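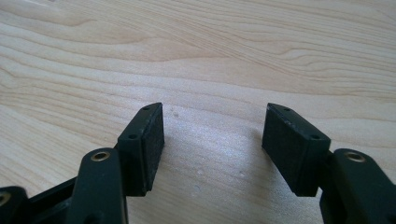 From: Gwilym Llewellyn
To: Arnville shop floor list
Date: Apr 4, 2019
Subject: Re: Who gets moved when the arms go in?

Thanks for putting this on the list instead of leaving it to the tea room. I'll answer in the order you asked. The earlier message is quoted for anyone who joined late.

> Serico have told us the packing cell goes live in September. What
> they haven't said is what the seven of us on benches are meant to
> do after that. I've heard we are all going over to Robichaud, and
> I've heard we are staying put as minders. Also, is the time we spend
> with the hand grippers counted as work or as training? My sheet
> had it down as training, and that loses me the bench bonus.

First, Robichaud. There is no plan to send anyone there. Two people asked about a transfer last year for their own reasons and I think the story grew from that. If it changes I will post it here the same day I hear.

Second, the time sheets. Hours on the hand grippers are work and should be booked to the bench code, 212. Anything booked as training will be put right in the next pay run. Send me your dates if you think you have been missed.

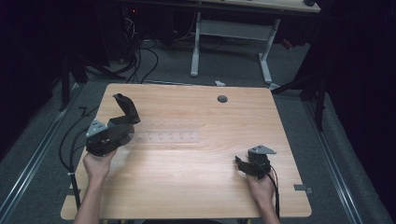 On those hours, please stick to the limit of four a shift, with a break halfway. Several of you have said your wrists ache by the end. Swap with someone if you need to, and put it in the book so that we have something to show Serico when we ask for a lighter grip.

Third, the jobs themselves. Under the Tindis agreement all seven bench posts stay at the present grade for a year after the cell starts. Four will be on the cell, clearing jams and doing changeovers, and the other three stay on small orders, which the arms won't be handling. What happens after the year is not settled, and I am not going to tell you it is. I would expect fewer bench posts when people retire.

The shift pattern for the cell is still open. Serico want an early start and I have said no until we see the bus times.

Comments to me or to the list before the next meeting, please.

Gwilym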